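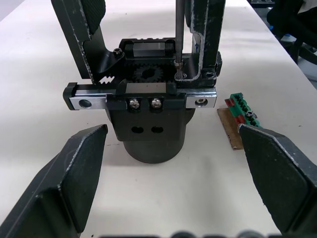 Feinarbeit am Greifer: Zwischen den beiden Backen sitzt der Schraubendreher an einer Schraube.

Offene Werkstatt bei Nidow: Ein Nachmittag zwischen Zahnrädern, Linearschienen und sehr kleinen Schrauben

6. Juli 2022

So voll war es in der Werkhalle von Nidow schon lange nicht mehr. 75 Besucherinnen und Besucher kamen zum Tag der offenen Werkstatt, und wer gedacht hatte, ein Nachmittag über Robotergreifer sei nur etwas für Fachleute, wurde schon am ersten Tisch eines Besseren belehrt. Dort drängten sich Schulkinder neben pensionierten Maschinenschlossern, und alle wollten dasselbe sehen: was in so einem Greifer eigentlich drinsteckt!

Nidow baut und wartet Parallelgreifer für kleinere Betriebe in der Region, vor allem für Verpackung und Montage. Zum ersten Mal seit dem Umzug im Februar konnte man nun auch die neuen Räume besichtigen. Begrüßt wurden die Gäste von Werkstattleiter Rodrigo Rebelo, der seine Ansprache nach kaum vier Minuten beendete und gleich zur Werkbank bat. »Reden kann ich auch beim Schrauben«, meinte er, und daran hielt er sich dann den ganzen Nachmittag.

Höhepunkt war die Vorführung am weißen Tisch. Auf einem dunklen zylindrischen Sockel stand dort ein Greifer mit offener Mechanik, an dem direkt vor den Augen des Publikums gearbeitet wurde. Wer nah genug herankam, konnte durch die Öffnung in der Mitte das schwarze Zahnrad erkennen, dazu die lange Schiene, die quer über die ganze Vorderseite läuft und links und rechts in silbernen Endstücken sitzt. Sonst verschwindet so etwas ja meist hinter einer Abdeckung, und man sieht als Laie nur zwei Finger, die auf- und zugehen.

Wie diese Bewegung entsteht, erklärte Rebelo an einem einfachen Zahnstangenmodell aus Sperrholz, das im Publikum herumgereicht wurde. Dreht sich das Ritzel in der Mitte, wandern die beiden Zahnstangen gegeneinander, und die Backen gehen im gleichen Maß auf oder zu. Das Modell war bald das beliebteste Stück im ganzen Raum und kam erst nach einer halben Runde durch die Halle wieder nach vorne zurück. Ein Junge aus der ersten Reihe fragte, was passiere, wenn man eine der beiden Stangen um einen Zahn versetzt einbaue. Große Freude bei Rebelo - genau dieser Fehler komme nämlich bei Reparaturen immer wieder vor! Die Backen treffen sich dann nicht mehr in der Mitte, und das Werkstück wird bei jedem Griff ein wenig zur Seite geschoben.

Viel Zeit nahm sich der Werkstattleiter für die Schrauben. Am Fuß der Greiferbacken sei das Anziehen eine Sache des Gefühls und der richtigen Reihenfolge, sagte er: erst alle nur leicht ansetzen, dann die Führung einmal von Hand über den ganzen Weg schieben und auf schwergängige Stellen achten, und erst danach nach und nach festziehen. Mehrere Zuhörer schrieben eifrig mit. Eine Besucherin, die selbst Nähmaschinen repariert, verglich das mit dem Einstellen eines Greifers an der Nähmaschine, und prompt entspann sich ein Gespräch über Schmierfette, das sich bis in die Kaffeepause zog.

Auch über Verschleiß wurde gesprochen. Backen sind Gebrauchsteile, sie stoßen an, reiben und bekommen mit der Zeit helle Kanten. Solche blanken Stellen seien zunächst nur ein Schönheitsfehler, so Rebelo. Aufmerksam werde man in der Werkstatt, sobald eine Backe Spiel habe oder die Verzahnung nicht mehr sauber fasse. Dann wird zerlegt, gereinigt, gemessen und bei Bedarf getauscht. Elf Greifer hat das Team in der Woche vor der Veranstaltung auf diese Weise durchgesehen, und die Liste für die kommenden Wochen ist nicht kürzer.

Nach der Pause ging es in zwei Gruppen weiter. Die eine ließ sich im Nebenraum die Steuerung »Brona« zeigen, eine Eigenentwicklung, mit der sich Öffnungsweite und Griffkraft am Bildschirm einstellen lassen. Ein rohes Ei stand auch bereit, und es überstand sämtliche Versuche, sehr zur Enttäuschung der jüngsten Gäste. Die andere Gruppe durfte an den Mitmachtischen selbst schrauben. Vorbereitet waren Bausätze mit dem Namen »Rainer«, kleine handbetriebene Greifer mit je 64 Teilen, die in der Lehrwerkstatt entstanden sind. Die schnellsten Teams hatten ihren Greifer noch vor dem Ende der ersten Runde beisammen, andere suchten zu diesem Zeitpunkt unter dem Tisch nach Unterlegscheiben. Gelacht wurde überall, und am Schluss wollte kaum jemand seinen Platz räumen.

Besonders schön war der Austausch zwischen den Generationen. An einem Tisch zeigte ein ehemaliger Feinmechaniker zwei Schülerinnen, wie man eine Schraube zuerst ein Stück rückwärts dreht, bis sie spürbar in den Gewindegang fällt, und sie erst dann eindreht. Die beiden revanchierten sich mit einer Einführung in die Bedienung von Brona, und der alte Herr ließ den Greifer gleich mehrere Male hintereinander zuschnappen.

Aus Cultdale war eine Gruppe von Berufsschullehrkräften angereist, die im nächsten Schuljahr ein Wahlfach Robotik anbieten möchte. Sie nahm vier Bausätze mit nach Hause und vereinbarte mit Nidow einen Gegenbesuch im Unterricht. Rebelo will dafür eigens einen älteren Greifer aufheben, den die Klasse vollständig auseinandernehmen und wieder zusammensetzen darf. »Ob er danach läuft, werden wir sehen«, sagte er, »aber jeder wird wissen, wo das Zahnrad hingehört.«

Die Stimmung blieb bis zum Abend ausgezeichnet, und als die Halle eigentlich schon schließen sollte, standen immer noch Gäste an der Werkbank und fragten nach Drehmomenten, Lagern und Lehrstellen. Für Letztere gibt es übrigens gute Nachrichten: Nidow nimmt für den kommenden Ausbildungsjahrgang noch Bewerbungen an, und wer vorher hineinschnuppern möchte, kann einen Praktikumstag in der Werkstatt vereinbaren. Vorkenntnisse braucht es dafür keine, geschlossene Schuhe schon.

Wegen der großen Nachfrage soll es eine weitere offene Werkstatt geben, dann mit mehr Mitmachtischen und einer eigenen Runde für Schulklassen. Der Termin wird am Aushang neben dem Werkstor bekannt gegeben. Der Eintritt ist wieder frei, für die Mitmachtische wird um Anmeldung im Büro gebeten.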